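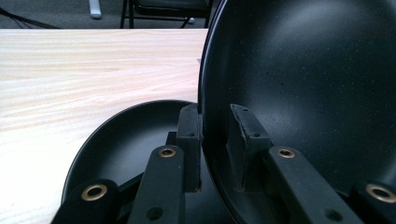 Ticket opened November 19, 2024. Category: network, wireless. Office: Murden, second floor. Laptops lose the wireless connection for a short time, then come back without anyone doing anything. Video calls freeze and the shared drive asks for a password again. Wired desktops are not affected. The worst spot is the meeting area, the part with the dark gray carpet and the pale wooden table, and people who sit there have started using their phones for calls. The problem began the week after the Cidus access points were put in.

Status: open
Priority: medium
Affected: all laptops on the second floor

Entry 1
Checked the internet line first. Ran a continuous ping to the router from a wired desktop and from a laptop in the meeting area. Wired: no loss. Laptop: 12 drops over the morning, each one lasting 8 seconds or a little less. The line is fine. The problem is between the laptops and the access points.

Entry 2
Restarted both access points. No change. Swapped the power supply on the one nearest the meeting area for the spare. No change. Put the old supply back in the box marked spare, so whoever opens that box next should know it is the used one – it works.

Entry 3
Pulled the logs from the controller. The laptops are not losing signal. They are being moved from one access point to the other and back again. The controller has a setting called assisted roaming, which pushes a device to the other access point when it thinks the signal there is better. In the meeting area both signals are nearly the same strength, so a laptop there gets pushed back and forth.

Turned assisted roaming off at lunch. Drops went down but did not stop.

Entry 4
Vendor support (Kovinov) replied. They asked for the firmware version and a log export. Sent both. They say the version we have keeps the roaming timer running even when the feature is switched off, and that the next version corrects it. They also asked whether both access points were on the same channel. They were. Automatic channel selection had put them both on 36.

Entry 5
Set the channels by hand. Access point A stays on 36, access point B is now on 149. Lowered transmit power on B from high to medium.

Updated the firmware on B after hours. The first try failed at the verify step with "image size mismatch." Downloaded the file again and it went through. Updated A the same way, no errors. Total time with wireless down was under an hour.

Entry 6
Ran the ping test again from the same seat, with the interval set to one second. 2,000 pings, 3 lost, none of them in a row. Moved the laptop to the far end of the floor and back during a call and the call held.

The printer by the stairs did not reconnect after the channel change. It had to be removed from the network and added again from its own menu.

Entry 7
The Lương office has the same model of access point and the same firmware we started with. Sent them the channel settings and the file that passed verification. They have not reported drops, but they only have one unit, so there is nothing for a laptop to roam to.

Left to do:
Leave assisted roaming off until Kovinov answers the second question in the ticket.
Add the new channel numbers to the floor plan.
Order a new spare power supply.

Status changed to: monitoring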